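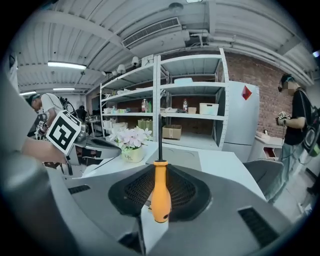

The message that came round on Thursday said the case was as good as closed, and that anyone still doubting the Brildale tunnel should go and read the report. The part I want to answer is this:

> I think we can now say with confidence that the Skustine's tail was
> redesigned at Brildale. Report 529 gives tunnel runs at 140 and the
> Holloway drawings show the taller fin straight afterwards. It was the
> only tunnel outside the government establishments that could reach
> 140 mph, and that is why Holloway went there. I would like the
> Welirum page corrected before anyone else repeats the old story that
> the fin was altered by eye after the first flights.

I have read the report. I read it when the scan first went up and I read it again over the weekend, and I don't think it says what it is being made to say. I'm not claiming the old story is right either. I have never liked the old story. But swapping one thing we can't show for another thing we can't show isn't a correction.

Taking the speed first. The summary table has a column headed "V" with 140 at the bottom of it and no units. Everybody seems to have read that as miles per hour. The text of the report gives tunnel speeds in feet per second in both places where it bothers to name a unit, once in the section on the balance and once in the note on vibration of the lower strut. 140 feet per second is a bit over 95 mph. That's a respectable speed for a small private tunnel and it is nothing like the fastest outside government hands.

The motor says the same. The electrical schedule at the back gives it as 98 horsepower. The working section was four feet square, and from the plan it was a plain open-return tunnel, drawing its air from the shed and blowing it back out into the shed. Work out the power in a four-foot-square stream of air at 140 mph and you get something close to 300 horsepower. A good closed-circuit tunnel can run on a good deal less than the power in its jet, as the air keeps most of its energy on the way round. An open one with a short diffuser and a wall facing the outlet can't do much of that. Put 98 horsepower into it, allow that you get back as much in the jet as you put in (generous, for that building), and you come out in the middle nineties. In miles per hour, I mean. It lands almost on top of 140 feet per second, and I don't see how you get round it.

If somebody has evidence of a second, bigger motor, I'd be glad to see it. I know one has been mentioned on the list before. When I asked where it came from I was pointed to a caption in the Welirum newsletter, and the caption seems to have come from the list.

Now the fin. The argument is that the report comes before the drawings and so caused them. I have two difficulties with this.

The first is that the report isn't about the fin. It has a long section on wing drag with the struts on and off, a section on cooling, and a page and a half on "directional behaviour". In that page and a half the model was yawed in steps with the fin as built and with the fin removed. There is no run with a taller fin. There's no run with any other fin. The writer notes that the model was "somewhat wanting in weathercock stability at small angles", which I grant is interesting, and then says the matter could be settled better at full scale. If I were trying to prove that the tunnel designed the new tail, I wouldn't want that sentence in my star witness.

The second is the drawing date. The Holloway sheet everyone uses is a retraced one. It says so in the corner box: "retraced from" and then an earlier sheet number, which we don't have. So we know when somebody in the drawing office made a clean copy. We don't know when the taller fin was first put on paper. It could be before the tunnel runs, in which case the office was already on to it and the tunnel only agreed with them. It could be after the first flights, as the old story has it, but for that you'd want a flight report, and the only one I've seen is the typed summary, which was plainly put together later by someone trying to make the company look tidy.

I did wonder if the model could help us. A model built with a removable fin tells you they had fins on their minds. But models of that sort very often had removable fins and tailplanes, it was how you found out what each bit was doing. So I don't think you can lean on that. The model itself hasn't been seen since the shed was cleared, unless the thing in the glass case at Brildale is it, and I have my doubts there too. The span on the museum label doesn't match the span in the report. Labels are often wrong, of course. So are reports.

On "the only tunnel outside the government establishments" – this goes even if you give them the full 140 mph, which I don't. How would anyone know? We'd need a list of every private tunnel in the country with a measured top speed for each, and makers were no more modest about their tunnels than they were about their aeroplanes. Quoted speeds were often for an empty working section. With a model, struts and wires in the way you lost a fair bit of that. I would take the word "only" out of anything going on a public page, on this or any other subject.

As for why Holloway went to Brildale, my guess is that it was close and it was cheap. The works was a short drive off and the hire charge is in the correspondence, with Holloway's office arguing over it. Firms do argue over charges, so that proves nothing either, but I notice there's not a word in those letters on speed.

What I'd be content to see on the Welirum page is something like this:

 A model of the Skustine was tested in the Brildale tunnel. The
 report comments briefly on directional stability. The fin was later
 made taller. It is not known whether the tests led to the change.

It's dull, I know. I'd still leave out the top speed altogether until someone has checked the units against the original and not the scan. The scan has lost the right-hand edge of several pages, and there may well be a note against that column which would save us all the bother. The original is supposed to be in the second deposit of Holloway papers. I asked the reading room for it and was told the box is listed but hasn't been sorted, and that I could try again in February. I will, but if anybody is going sooner please look at the table and at the page facing it, and take down the headings exactly as they stand, with the full stops.

A smaller thing while I'm at it. The message says the report is signed. It's initialled, and the initials are on the cover sheet, which is on different paper and may belong to whoever filed it. I wouldn't start naming an author on the strength of that.

Happy to be shown wrong on the fin. I'll take more persuading on the motor.

Filed under: Aviation history / Wind tunnels / List archive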